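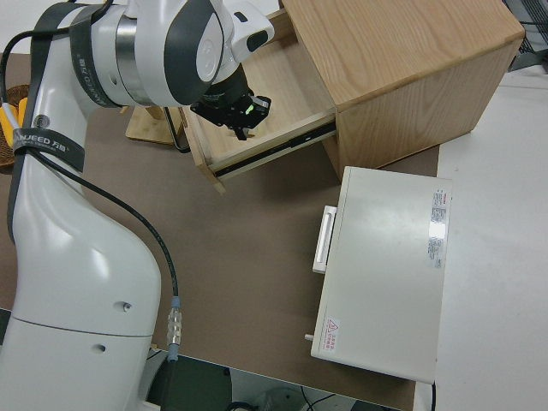 Winter humidity round: results from the Mirnow building

The second round of humidity logging at Mirnow ended in January. Members who hosted a logger have had their own readings by mail. What follows is the summary for the whole building, with the calibration notes that several people asked for after the first round.

Setup

We used 16 Osalent loggers, set to record temperature and relative humidity once an hour. The start was staggered over two evenings in November, and the record was then trimmed to the period when every unit was running, giving 1,822 hourly readings per logger. Placement followed the sheet from last time: chest height, inside wall, away from radiators, no direct sun. Two units went in the basement corridor and one in the unheated stairwell on the north side. The rest were in kitchens, bedrooms and bathrooms.

Before the start, all units spent two days in a sealed tub over a saturated table salt solution. At room temperature the air over that mixture settles close to 75 percent relative humidity, and it changes very little with a few degrees either way. Saulius Rebane ran the test and recorded the offset of each unit. Most read slightly low. One read high by more than four points and was swapped for a spare. The offsets were applied to the data before anything was averaged. The same test was repeated at the end to check for drift, and none of the units had moved by more than a point.

A total of 282 readings were thrown out. Nearly all came from one bathroom unit that was knocked off its hook and sat in a towel basket until it was found. The remainder were single-hour spikes in the stairwell unit, which line up with the dates the outer door was propped open for deliveries. Those readings are real in one sense, but they describe outdoor air and were left out of the stairwell average.

Relative humidity and dew point

A reminder for those comparing rooms. Relative humidity depends on temperature, so a cool bedroom and a warm kitchen can hold the same amount of water vapor and show different numbers. Dew point is the better figure for comparing one room with another. Air at 70 degrees Fahrenheit and 50 percent relative humidity has a dew point a little above 50 degrees. Any surface colder than that will collect water: a window edge, an outside corner behind a wardrobe, the back wall of a closet. Raise the humidity to 60 percent at the same temperature and the dew point goes to between 55 and 56 degrees. That is a much easier temperature for a poorly insulated wall to reach.

Mold doesn't need liquid water. Staying above 80 percent relative humidity at the surface for long enough will do it, and the air touching a cold wall can be at 80 percent while the logger in the middle of the room shows 55. This is the reason the loggers alone can't clear a room. If you see spotting and your readings look fine, believe the spotting.

Kitchens

The kitchens had the widest swings. The pattern in all of them was a sharp rise at breakfast, a larger one in the early evening, and a slow decay overnight. The decay time is more useful than the height of the peak, and we took it as the time for the dew point to fall halfway back to its level before cooking. In kitchens with the hood ducted to the outside and running, this was under an hour. With a recirculating hood it made no difference whether the hood was on or off, which is as expected: the charcoal filter deals with odor and grease and passes water vapor straight through. Opening a window two inches, with the kitchen door closed, did nearly as well as the ducted hood.

Kylie Harawira kept a written log of what was cooked and when, down to lids on or off. Her entries matched the curve closely enough that we would like two or three other households to do the same next winter. A pasta pot without a lid showed up more clearly than a full evening of oven use.

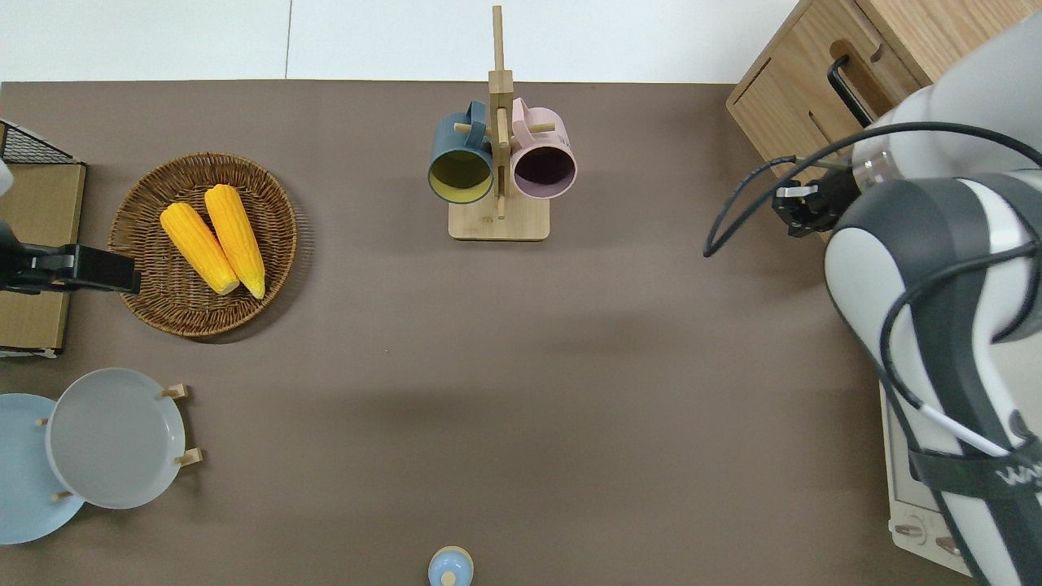
Dish drying is a smaller moisture source, but it runs for hours after the cooking peak has passed. The amount of water is fixed by what is left on the dishes, so the rack doesn't change the total. It does change how long things stay damp and where the water ends up. A mug set upside down on a flat counter traps a pocket of air at close to saturation, and the rim sits in whatever runs off. Pegs avoid this. The teal mug on the wooden stand has its opening tipped down and clear of the tabletop, so water can drain and air can get to the yellow inside as well as the outside. A wire rack works the same way. A folded dish towel doesn't, and a towel left under a rack stayed damp until morning in each of the kitchens where we checked with the pin meter. Wooden stands should be kept out from under the drip line of a wet rack, where the base can take up water through the end grain.

Bedrooms

Bedroom readings were the least dramatic and probably the most important. Two people sleeping with the door and window shut raised the dew point steadily through the night, and the peak came just before getting up. In the corner apartments the coldest wall surface, taken with the infrared thermometer at 6 a.m., was below the room dew point on three of the nights checked. All three were nights with the radiator valve turned fully down.

Turning the heat off in an unused bedroom and leaving the door open is the worst combination in the data. Warm, moist air from the rest of the apartment moves in and meets cold surfaces. Either keep a low setting with the door open or close the door. Gintarė Jaunzems tested both for a week each in the same room, and the closed door gave the lower surface humidity by a clear margin.

Storage

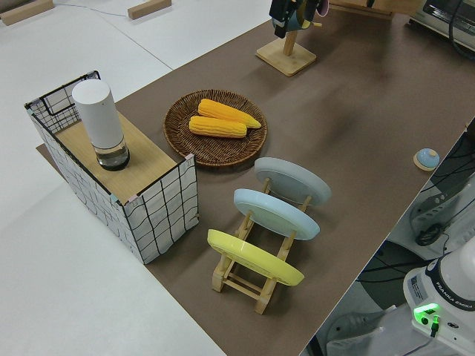
The basement corridor averaged 68 percent, which is high for cardboard and marginal for textiles. Most of the complaints from Hullthorpe, where our sister building has the same type of basement, were about boxes placed flat on the slab and tight to the outside wall. Leave a gap of two inches behind and put battens below. Container type matters too. An open crate follows the room within an hour or so, while a lidded plastic tub holds whatever humidity it had on the day it was closed, good or bad. Partial covers fall in between: the light wooden board across the top of the printed crate makes a handy shelf, and the crate still has an opening for air. Woven trays like the round one next to it are fine for things in daily use upstairs, but wicker takes up moisture readily and we don't recommend it for the basement at any time of year.

For anything that has to stay in the basement, the procedure is unchanged. Bring the items upstairs to a heated room for several days, pack them there, close the tub there, and carry it down closed. Add silica gel only if the lid has a gasket. In a box that leaks air the gel is spent within days and does nothing after that. Indicator beads are worth the small extra cost.

Stairwell

The north stairwell ran cold and, after the propped-door readings were removed, fairly dry in terms of dew point. The peeling paint on the second landing is therefore unlikely to come from room air. Sigrun Eide took pin meter readings up the wall at one-foot intervals. They are highest at the level of the window sill and fall off in both directions, and the sill has no drip groove on the underside. Rain running back along the underside would give that pattern. A repair request has gone in for that sill and the one above it.

Limits of the data

One winter in one building, and a mild one. The sample of kitchens is small and leans toward the south side, where people were quicker to sign up. Logger resolution is good enough for comparing rooms but not for comparing one hour with the next. The infrared thermometer was used on painted plaster only – readings from tile and window glass are in the raw file but should be ignored until we have corrected for reflection.

Next round

We will start again in November. Wanted: north-side kitchens, one ground-floor bathroom without a window, and one bedroom with an outside corner. Hosting takes no effort beyond leaving the unit where it is hung. If you move furniture against an outside wall during the logging period, write down the date.

Reet Org has the loggers and the pin meter, and lends out the meter between rounds. Return it with the cap on the pins and the battery out.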